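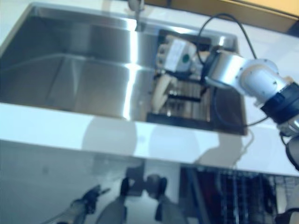
Sink end of the kitchen, Clokham, April. Drainer rack on the right.

Dye notes, madder again. I want to get this down before supper while I can still remember which skein was which, as my labelling has been what Bindu kindly calls impressionistic.

Started at 7 in the morning with the Serrano wool, the soft one that Yaneth Huamán brought over, 116 g of it in two skeins, both soaked overnight with a drop of soap. Alum as usual, plus a pinch of cream of tartar. I do love this part of the day, with the house quiet and the radio on low, and I may have let the mordant bath go on longer than I meant to. No harm done that I can see – the wool still feels lovely, perhaps a touch squeaky.

Madder went in at noon. Kept it below 70 degrees this time and stood over it with the thermometer like an anxious parent, and the colour is so much better for it! Last month's batch got too hot and came out the brown of old flowerpots. Skein A is a proper warm brick red. Skein B, which had the second go in the same bath, is more of an apricot, and I think I like it better, though Bindu Kartha will want the red for her Ondorel cushions and I had better let her have it.

Water: used the tap for A and rainwater from the butt for B, so really I've changed two things at once and can't say which of them did what. Silly of me. Next time one bath each, same strength, and only the water different.

Dye stock left: 579 g of ground madder in the big jar, plus the Ediven packet that I haven't opened. Alum is getting low.

Yaneth, if you're reading this, your mother's tip about adding a little chalk is next on the list, I haven't forgotten. Could you ask her whether it goes in with the madder or after? I've read it both ways.

Small samples of A and B are pinned to page 5, with half of each under card for the light test. They go on the south windowsill tomorrow. Leave them there until the end of May, please, even if they look untidy.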